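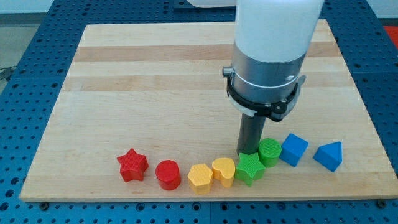 The maple board on the blue table, with the shape blocks along the front.

I have wanted a proper wood surface on that table for a long time. The table is fine for clamping and bolting things down, which is what the holes are for, but it is a bad place to put anything small. Small parts go into the holes. Pencils roll until they find one and then stop with the tip stuck in it. If you set a toy block on it, the block sits partly over a hole and rocks a little, and that bothers me more than it should.

So I bought a board. It came from Murker, the lumber place on the far side of Ulevport, where they keep a rack of countertop offcuts by the side door. I took the 189 bus out there, which was a mistake on the way back. A slab of butcher block is heavier than it looks and it does not fit between bus seats. I stood in the area by the back door and held it upright against my leg the whole way home.

It cost $26. The same thing sold as a cutting board would have been a lot more, but this one had never been finished and one side had pencil marks and a smear of dried glue on it. That side went face down.

The board is made of long strips glued side by side, some of them close to cream and some more tan. I put it down so the strips run left to right. I tried it the other way first and didn't like it. With the strips running away from me I kept lining things up with them without meaning to. Left to right is easier on the eyes, and you can use any one strip as a guide if you want a straight row. My row of blocks isn't straight, I know. I like it with a bit of a curve.

Sanding took most of an afternoon. I started at 100 grit by hand with a block, going with the strips, and moved to finer paper when the scratches all looked the same. The end of the stack of paper was older than the rest and kept shedding grit, so I threw it out. I also went lightly over the edges and corners. I didn't want a big rounded edge, only enough that it wouldn't catch a sleeve.

I went back and forth on putting a finish on the top. Mineral oil is the usual thing for maple, and I have half a bottle of it under the sink. The trouble is that oil makes it darker, and I wanted it light. I also didn't want plastic things sliding on a slick surface. I wrote "decide about oil" on the list and left it there. It is still on the list.

Holding it down was the next job. At first I just laid it on the table and used a rubber mat underneath, the kind you put under a rug. That worked until I leaned on one edge and the whole thing moved. Bolts were the obvious answer given that the table is nothing but holes. I had two short ones in a jar and they were the wrong thread, so I walked over to Rahimi and bought dark ones that fit. The plain silver ones were out of stock. I think the dark looks better anyway, and down under the front corners you hardly see them.

One thing I would do differently is mark the hole positions from underneath. I measured from the front edge of the table and trusted the numbers, and my first mark was off by half a hole. I caught it before drilling. A pencil poked up through the table onto the bottom of the board does the same job in ten seconds.

Now the blocks. They are from a Rundness shape set, the plastic kind that goes with a sorting box. The box itself split along a seam years ago and went out with the recycling. I kept the blocks because they are useful. They are all different enough to tell apart by touch, they clean up with dish soap, and if one falls on the floor nothing happens to it. I have used them as paperweights and once as spacers under a shelf while the glue dried.

I washed the whole lot in July along with a tub of other plastic stuff from the closet. Warm water, an old toothbrush for the inside corners, then onto a towel. The star is the one that collects dirt. Every inside corner on it had a gray line, and it took three goes with the toothbrush before I was happy with it. The cylinder was done in one wipe.

There are eight of them out on the board. There is a star and a cylinder in red and another of each in green, so I go by shape and color when I'm talking about them. I tried keeping them in a bowl, but then I had to dig for the one I wanted. Along the front of the board works better for me. The back stays clear for whatever else is going on, and I can put my hand on any shape without moving the others.

After a few weeks with the board I can say it was worth the bus ride. Things stay where I put them. Light-colored wood is also a good background when you are looking for something you dropped, as long as what you dropped isn't also light-colored. I lost a beige washer on it for most of an evening.

Still to do: the oil question, and a strip of felt for the left side, where I keep knocking my mug against it. I also need to find out if Murker has another offcut close to this size, for the bench in the hall. I'll ask when I go back for sandpaper, and this time I'm getting a ride.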